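July, workshop notebook, kitchen bench

Started at the counter a little after 2 this afternoon, later than I'd promised Leonora, and spent the first stretch just looking at how much had collected on it since the last entry. We said in June that the marble was for whatever was being used that day and everything else lived on the shelf, and I still think it's a good rule! It just needs a shelf with some room on it, and ours has been full of Jerome's sample jars from the Molteo job for weeks now.

The plan, as agreed with Carmela over coffee, is to sort by how a thing gets used and leave size and color out of it. So mixing and tossing goes in one group, serving and eating in another, and anything that holds food gets dealt with first, before we forget what's in it (I am thinking of the beans, and so is everyone who was here for the beans). I'd like the bowls to end up together, steel with steel and plastic with plastic, and the tongs to have a home of their own at last, perhaps the tall crock Wilfredo brought in. 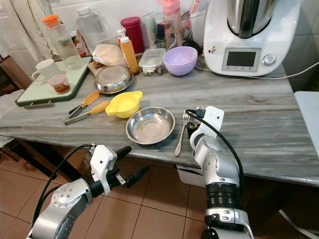
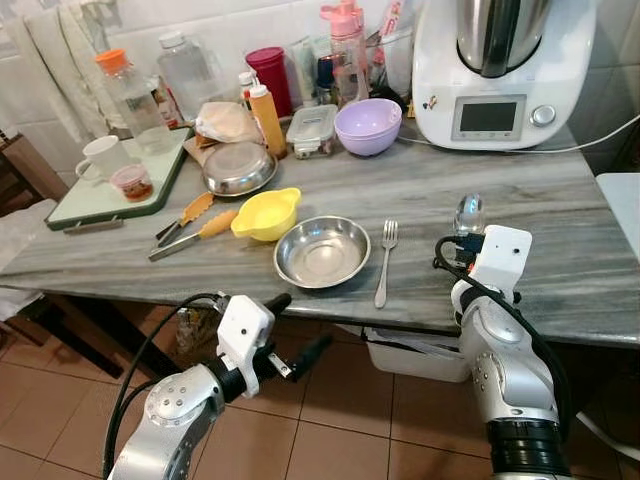 The tongs I went back and forth on for a good while. My feeling is that two pairs are worth keeping on the bench, as one always ends up in the sauce, but Napaporn would like one pair moved over to the stove side and she cooks more than the rest of us put together, so I've written her name next to that line and will let her choose.

Measured the shelf again while I was there. It's 530 mm across on the inside, and with a 20 mm gap left at the wall for the bracket, the Kanaan bins will go in if we turn them sideways. Carmela had them down as too wide, but I think she was measuring across the handles. I've penciled both numbers on the underside of the shelf so that we can stop arguing about it, fondly as we do.

Still to do: wipe the marble down properly with the mild soap, no vinegar please, it dulls the stone. Labels need a date as well as a name. Jerome to collect his jars or tell me where they're going. The order from Homex is on page 221 of the old notebook if anyone wants to check what we paid for the bins.

Leonora has asked for the counter in the morning for her dressing trials, so I'm leaving the crock by the sink and will pick up with the bowls once she's finished.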